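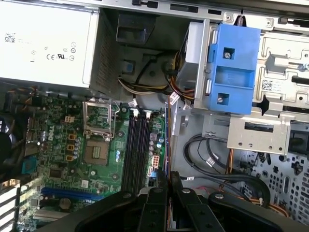

March, bench 3, started 10:00

Dell desktop from the Tendside lot, on its side with the cover off. The asset list calls it "Mimer spare". The donor sheet says complete and working. There is no processor in it and no memory either, so complete in the sense that a house is complete before you move in.

Socket bracket is up. Went over the pins with the loupe before doing anything else and could find nothing bent, though my eyes are not what they were before the last lot. Whoever has the box of socket covers, please put one on my bench. Until then NOTHING gets carried over the top of this machine, and that includes tea, Geert.

All four memory slots empty. Geert Dewulf says there are sticks in the Karagiannis drawer. There is a drawer. It has a label saying memory and it contains cable ties.

Coin cell still in the board: 3 V on the label of the type, 447 mV on the meter. Replace. Expect the clock to have opinions about what year it is.

Power supply stays in for now. Sticker on top stays out of the log, I'm not typing that lot out again. Cables still run across under the plastic bracket and I'd like them left like that, it took me most of a morning to get the last one back the way it came.

Blue drive carrier: leave the screws in it. We have 300 screws in the jar and not one of them is the right one.

Left to do
- socket cover
- new coin cell
- find processor (ask Zelamero, they owe us)
- two matching sticks, tested, from somewhere that isn't the drawer
- blow out the heatsink when it appears. It isn't in the crate.

Stopped at lunch. Side panel is behind the door, don't lean on it.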